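How to Sort Loose Wire and Cord by Color
Updated Jun 3, 2019

A pile of mixed wire takes longer to search than it does to sort. This method uses shallow open bins and a clear patch of floor. Set aside 90 minutes for a full drawer's worth.

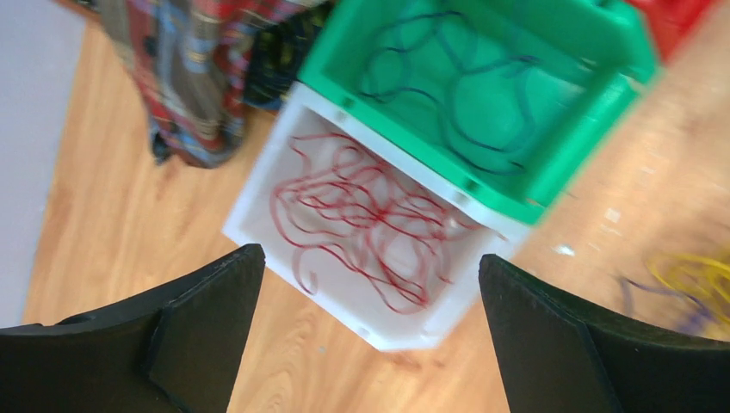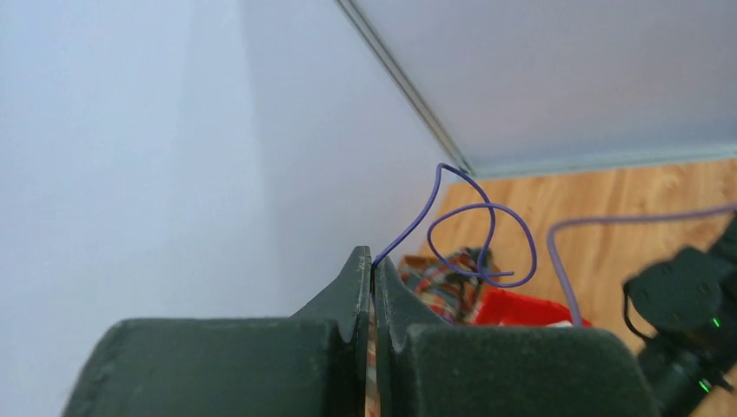

First picture: red and dark blue in their own bins. Second picture: a looped length of purple wire.

1. Clear the floor. Wire catches on chair legs and rug edges, so work on bare boards if you can.

2. Set out the bins side by side. We use small Plitier bins, but any low tray will do. The bin color does not have to match the wire.

3. Pull out one piece at a time. Hold it near an end and lift slowly. If it snags, put it down and free the crossing by hand – pulling harder tightens the knot.

4. Drop each piece into the bin for its color. Don't coil anything yet.

5. Go back through each bin. Thin stiff wire holds a bend, so coil it in the direction it already curves. Softer cord can be laid in wide loops.

6. Tie each coil in two places and label anything longer than 61 inches.

Throw out pieces shorter than 4 inches unless you use them for jumpers. Check cords for cracked covering before you put them away, and keep anything that plugs into the wall in a separate box.

Nearly 600 feet of wire fits on one Gundstead shelf when it is coiled this way. We will cover labels in July.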